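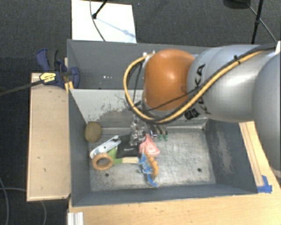

Marloes Declercq objected at the first reading that a bin is no place to keep anything, and that people who use one have simply given up on shelves. We take the objection seriously, having given up on shelves ourselves.

4.2 Mixed contents and where they settle

Figure 3. Front bin with mixed small objects, among them a wooden ring. The contents lie to the left and center; the right part of the floor is bare.

Households in the Nilta survey owned 21 bins between them and could name the contents of very few. Asked to sort by kind, most sorted by size, then by mood. Round things were blamed for everything. Long things were laid diagonally and defended as a system — Fahad Swati's household called it "filing." A bare stretch of floor, as in Figure 3, was described by owners as spare capacity and by their relatives as a matter of time. We return to dividers in Section 5, with limited hope.

This site uses cookies. Accept | Manage settings

Last updated: Saturday, February 5, 2022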